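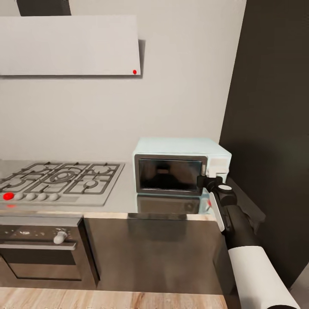 Gas cooktop with cast-iron grates under a white hood

I'm a big TV person, and my kitchen tips mostly come from getting ready for season finales (the whole couch fills up at my place, every single time). So these are for anybody who hosts a watch night and wants to see the show too!

Popcorn first. I make it on the stove in my heaviest pot, three test kernels in the oil, and when they pop the rest goes in. Lid a little crooked so the steam gets out. Salt it while it's hot, and use fine salt, the coarse stuff just slides to the bottom of the bowl.

Melted butter goes in a squeeze bottle. Two thin layers, shake in between. My friend Lejla swears by a spray bottle but mine clogged before the opening credits were over.

Dips get made the night before. Onion dip is so much better on day two anyway. Guacamole is the exception, I mash that last and press plastic wrap right down onto the top.

For anything cheesy, put the slow cooker on "warm" and set it near the TV, cord tucked behind the furniture. Stir it during the ads, or if you're streaming, whenever somebody yells for a bathroom break.

Butter fingers and remotes don't mix. I slip ours into a zip bag, squeeze the air out and it still works fine through the plastic. A damp washcloth for each end of the couch helps too.

Last one, soak the popcorn pot before you sit back down for the second episode. Hot water, a squirt of dish soap, leave it till morning. I skipped this in July during a ten-episode marathon and was scrubbing burnt sugar (kettle corn, my own fault) for two days.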